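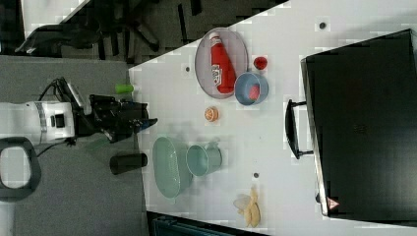
okay, apartment hunting thread, since three of you asked and I need to vent anyway

I have been looking for a one bedroom in Rirndale since November. November!! My lease in Sudberg is up soon and I'm typing this from a bus that smells like soup

place number one was listed at 2165 a month with "generous closets." there was a closet. it had the water heater in it. the agent opened the door, looked at the water heater, looked at me, and said you could still hang a few shirts in there

place number two was kind of great?? big windows, gas stove, bathtub you could fit a whole adult in. then I asked about the laundry and found out it's in the building next door, and you need a separate key, and the key has a 60 dollar deposit, and the machines close at 8 pm. I work till 7. so I guess I'd just own more socks
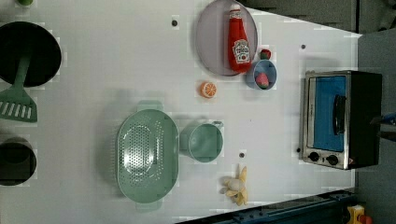 the application fees are what's getting me though. I've paid two so far and heard back on zero. Grirudano (the management company, they have half the buildings on my list) won't even let you book a tour until you upload pay stubs. I want to SEE the bathroom before you see my pay stubs

and every listing says "steps from the park." how many steps. I walked it from the one on the hill and it was 577 steps, I had my phone counting, and most of them were stairs

things I now ask before I'll get on a bus: is heat included, which way do the windows face, who lives upstairs and do they own a treadmill. that last one gets a laugh but I lived under a treadmill for 2 years and I'm not laughing

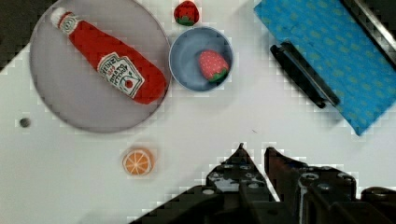
Moataz Filali: ask about the trash pickup too, mine comes at 4:40 in the morning right under the bedroom and it never came up on the tour

adding that to the list, thank you, and also I'm so sorry. do you sleep with earplugs or have you just given up

anyway place number four is the one I can't stop thinking about. top floor over the Andreadis bakery, slanted ceilings, weird little hallway that goes nowhere (desk? plants? I have plans for this hallway). the landlady does her own showings and she let me run the shower for a full five minutes to check the pressure

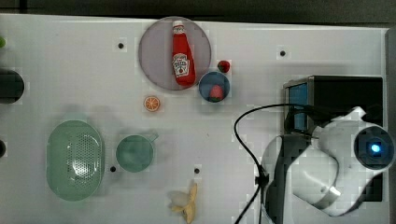

downsides: no elevator, street parking only, and the bedroom is going to fit my bed and then me sideways. my couch is not making it up those stairs either, so if anybody in Sudberg wants a green couch with one good side, message me

I turned in the application this morning. she said she'd call by the end of the week. I've checked my ringer four times since lunch

also yes, my mom has already asked if there's a fire escape. there is, mom. it's off the kitchen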